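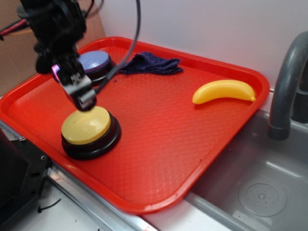 Plerbridge gallery - button press set

Mar 14, 2021

Quick dump of pictures from the button sessions, more text when I get to it. Goal for this round is 30 good demos of one thing: come down on the yellow button, press, back off. Arm is driven by hand the whole way, everything gets logged, then the lot goes to Vrabec for training.

Two buttons on the tray on purpose. The policy has to learn which one we mean, so the yellow one is always the target and the other is just there to be wrong. Banana and the dark blue cloth are clutter - they get shuffled between batches. Tray stays by the sink, same angle.

Notes from this batch, mostly for the Imness people:
- start pose a bit different every time, dont park it in the same spot
- slow on the last bit of the approach, fast demos taught the old model to stab
- if you miss, keep recording and fix it. Misses with a recovery are usefull
- 2 operators, swap after every 4 demos so it doesn't learn one person's hands

The domed cap is the hard part. Come in off center and the fingers want to slide down the side, so get lined up over the top first and then lower. Sakulmont had the same trouble with their flat switches, less of it though.

Still to sort: label names for the two buttons (color or position? pick one), and a few runs with the banana much closer to the target.

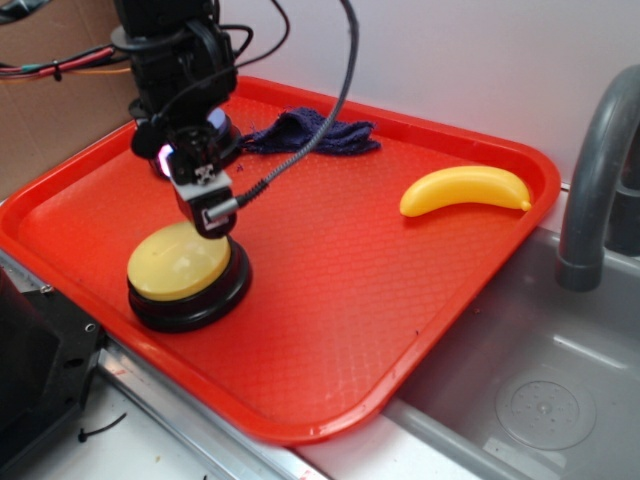 Over the yellow button, cloth and banana as clutter.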